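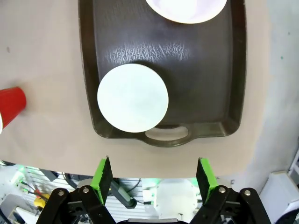 Pichit Luangrath wrote:

> Our RSV positivity at the Cotimari site went from 2 to 7 percent
> in a single reporting period. Nothing changed on the ward. Is anyone
> else seeing this, or should I be looking at the assay?

Pichit,

Look at the denominator before the assay. In February we had the same jump at Acuña, and the cause was a change in who got tested. The outpatient clinic stopped sending swabs from adults with mild symptoms, so the total fell from 2,000 to a much smaller and younger group. The raw count of positives barely moved.

Three checks, in the order I would run them:

1. Tests by age band, this period against the last. If children under five make up a larger share, the crude percentage will rise with no change in spread. Report the bands separately until the mix settles.

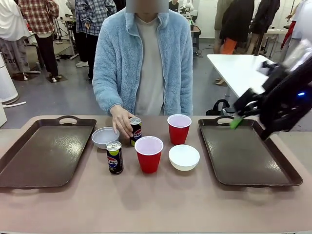

2. Ct values for the new positives. We recheck anything above 35 on a second extraction. If most of yours are late, suspect carryover or a bad reagent lot. If they look like last period's, the assay is probably fine.

3. Duplicates. The Veko export creates a new record when a sample is relabeled, and it keeps the result on both. Match on patient number and collection date – the accession number will not catch them. Estela Vergara found 19 in our file this way.

I would not change the case definition midseason. Tadeo Ledesma has argued for dropping the fever requirement, and he may be right for patients over 80, but the series would then need a break marked in it.

Can you post the counts by age band, with the test totals? The percentage alone does not tell us much.

Trinidad Ulloa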